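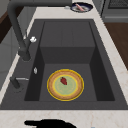 By Siiri Räsänen | Bratport | 03/11/2020

The sink cell at Grukeck is running again after a gripper repair and a new round of setup in simulation, the company said this week. The cell, a single arm that takes plates out of a kitchen sink, had been down since the middle of October.

The arm is used at Grukeck's Bratport workshop to develop dish handling for small commercial kitchens. It is called Coman in the shop, after the control software it runs on. When it stopped, it had been in service for 2317 hours.

Gheorghița Vlad, the technician in charge of the cell, said the first sign of trouble was a plate that slid out of the fingers on the way up.

"We had seen it once or twice before and put it down to grease," Vlad said. "Then it happened three times in one morning, and I shut the cell off."

She found that one of the two finger pads had worn at the tip and that the screw behind it had backed out. The finger was closing at a slight angle. On a flat tray the fault made little difference. On a round plate with a raised rim, the grip held at one point only.

The pads and the finger screws have been replaced. Vlad also changed the seal at the wrist, where she found a small amount of dried soap, and cleaned the cable guide behind it. The motors and the arm joints were checked and left alone.

The mechanical work took two days. Most of the remaining time went into the simulated version of the cell, which the arm's programs are tested on before they are allowed to run on the hardware.

The simulated kitchen has a dark gray sink set in a cream marble countertop, with a tall gooseneck faucet on the left rim. The far half of the basin is a raised ledge, and the plate to be picked up sits on the lower floor in front of it. The gripper comes in from the front of the counter.

Anatole Guérin, who maintains the simulation, said the ledge and the faucet are the two things a new program usually gets wrong. A path that lifts the plate straight up and then moves left will meet the faucet. A path that pulls the plate toward the back before it is high enough will meet the front wall of the ledge.

"In the simulation you hit the faucet and you start over," Guérin said. "Out on the floor you hit the faucet and Gheorghița has to come and look at it."

Guérin used the downtime to correct the shape of the fingers in the model. It had been drawn from the original parts list, and the pads fitted during an earlier service were thicker. The simulated gripper could therefore reach into gaps that the real one could not. He measured the new pads before they were mounted and entered those numbers instead.

He also reset the position of the plate. In the old setup the plate always started at the same spot on the basin floor. It now starts somewhere different on each run, and it may have something on it. In one of the current starting layouts, a yellow-rimmed plate with a green center carries a single lumpy, dark red piece of food, sitting off center toward the upper left. The program has to decide whether to clear the piece first or lift the plate level enough to keep it on.

A second dish, holding a pink item shaped like a sausage, stands on the strip of counter behind the sink in the same layout. The arm is supposed to leave it alone. Guérin said items of that kind are added so that a program does not learn to go for any round dish it finds.

The corrected model was run 500 times before the arm was switched on. The failed runs were sorted by cause, and the approach height was raised twice as a result. Lucian Zamfir, who runs the workshop, signed off on the restart after watching the arm work at low speed with the guard closed.

The first plates were lifted on Monday. By the end of the shift the arm had moved 144 of them without a drop, according to the cell log. It is still limited to half speed and will stay there through next week.

Zamfir said the repair had shown a gap in the maintenance plan. The joints and cables were on a schedule, but the finger pads were only looked at when something went wrong. They will now be inspected after every 176 hours of running. The check takes a few minutes:

Power off and lock the cell. Wipe both pads dry. Lay a straightedge across the tips and look for light under it. Check each finger screw with the torque driver. If either pad is changed, change the other one as well, write both in the log, and send the new pad thickness to Guérin before the next start.

The last step is new. Until now, parts changes were recorded on paper at the cell and were not passed on to the people working on the model.

Gheorghița Mihăilă, who works the second shift, has been trained on the check and will share it with Vlad. A spare set of fingers, already fitted with pads and measured, is kept in the drawer under the controller so that a worn pair can be swapped out during a shift.

One item is still open. The wrist seal that let soap through was the type listed for the arm, and Vlad wants to try a different one with a deeper lip. The part is on order from a supplier in Fanwood. Fitting it will mean taking the wrist apart a second time, and the cell will be off for a day when that happens.

Guérin said he would use the day to add a second sink to the simulation, with a flat basin and the faucet at the back.

Related items
Coman software update moves to spring
Bratport workshop adds evening shift
How to read a cell log: a guide for new operators
Fanwood parts counter changes its hours

Contact the newsroom | © 2020 All rights reserved | Back to top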